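Traleck Residents' Help Pages
Laundry, Drying and Storage

Colour transfer from a new fleece on to other clothing: what is the correct procedure?

Posted by Otance Flat 2

I should be grateful for guidance on the following matter. A new fleece top, dark red, was washed together with pale cotton items at 40 degrees. Several of the cotton items have since taken on a pink tint. The care label on the fleece states 30 degrees and "wash separately", which I regret I did not read beforehand.

I wish to establish whether the cotton items can be recovered, and whether the fleece may ever be washed with other clothing. The building has shared machines, and I am also concerned that dye may remain in the drum and affect the next household. The cotton items have not been through the tumble dryer. They are at present in a bucket of cold water.

Replies

Zisarel Laundry Desk

Thank you for your enquiry. Please keep the affected items damp until they have been treated. Heat tends to fix loose dye, and they should not be tumble dried or ironed at this stage.

For white cotton, a colour run remover may be used in accordance with the instructions on the packet. It should not be used on coloured or patterned items, which may lose their own colour. For these, a second wash with ordinary detergent, at the highest temperature permitted by the care label, is the safer course. It may need to be repeated. Wool and silk should not be treated in this way and are best referred to a dry cleaner.

With regard to the machine, please run one empty cycle at 60 degrees with a small amount of detergent, then wipe the door seal with a white cloth. If the cloth shows colour, run the cycle again. Residents using the shared machines are asked to do this before leaving the laundry room. The evening period is the busiest, and a machine left with dye in it is a frequent cause of complaint.

The fleece should be washed alone, inside out, until the rinse water is clear. A simple test is to press a damp white cloth against an inside seam for a minute. If no colour comes off, the garment may be washed with others of a similar shade. The spin speed should be kept to 900 or lower, and fabric softener should be omitted, as it flattens the pile.

Arruda House

Colour catcher sheets. I have used them for years without difficulty. One sheet per wash, two if the item is new.

Otance Block Representative

I would add a note on drying, which the previous replies do not cover. A fleece should be dried flat or over a wide rail, away from direct heat. Before drying, straighten the sleeves and ease the cuffs back into shape, as ribbed cuffs will otherwise set with a crease.

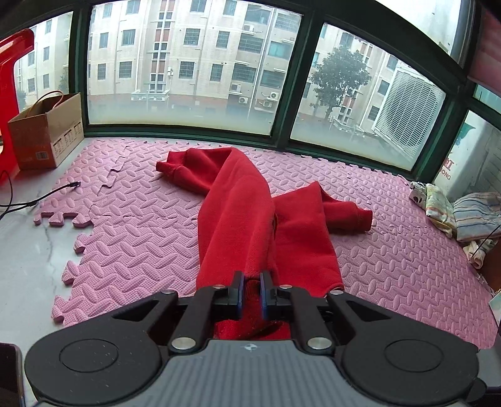

Red top with ribbed cuffs lying twisted on a pink foam mat.

A garment which has not yet passed the damp cloth test should be kept off carpets and pale upholstery. An old towel placed underneath is sufficient.

I cannot agree entirely about the sheets. They will take up a certain amount of loose dye, but they are no substitute for a separate first wash. Packets are also sold at the Traleck front office.

Last updated: January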